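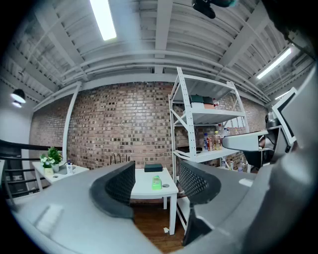
A reader in Mazza wrote to ask why everyone who owns a shelf eventually owns a second shelf to hold what the first one was supposed to hold. She had bought a unit in April, filled it by the weekend, and was now keeping the overflow on a small table she referred to as temporary. The table had been temporary for three years.

I have one of those tables myself. Every storage project I have ever started has ended on it.

The Bottle Problem
How we store the stuff we can't quite throw out
November 10, 2018

Open metal shelving used to live in garages and the back rooms of hardware stores, where it held paint and kept its mouth shut. Then people with brick walls discovered it. A white unit with holes punched up the legs and braces across the back now counts as furniture, and I've been to dinner parties where it got more compliments than the chicken.

The trouble with an open shelf is that it's open. A cabinet lets you own four half-used bottles of the same glass cleaner in private. A shelf puts them out like trophies. Bottles are the worst offenders because they come in every color a marketing department could think of, and they won't stack. Red label, orange label, blue cap, something yellow you bought for a stain you no longer have. Put them all together on a middle shelf and you have a small, badly attended parade.

The usual answer is boxes with lids. Skarach, which sells a line of them in colors named after vegetables, will ship you a set of 8 for $66, and I am sorry to report that they work. Dark green is the one to get. It looks serious, it hides dust, and two of them stacked on a top shelf suggest a person who files things. What's inside is between you and the lid.

See-through containers are a different sort of promise. My Pusa bin is clear so that I'll know what I have. What I have is batteries, and I now get to look at them every day.

I tried the Zustent method for a month, mostly to be fair to it. You take everything off the shelf, put it on a table, and return only what you've used in the last 40 days. The booklet says to pick a small table so you'll be forced to decide quickly. I picked a small table. I decided quickly to put the rest on the floor, which was wood and had plenty of room, and then I walked around it for most of a week.

Some of it did go. The stain remover went, along with a lotion that had separated into two smaller lotions. The shelf looked wonderful until groceries came.

As for the reader in Mazza, she wrote again last week. She has moved the lidded box to the back of her table and left the front clear for mail. She'd like to know whether that makes it a desk.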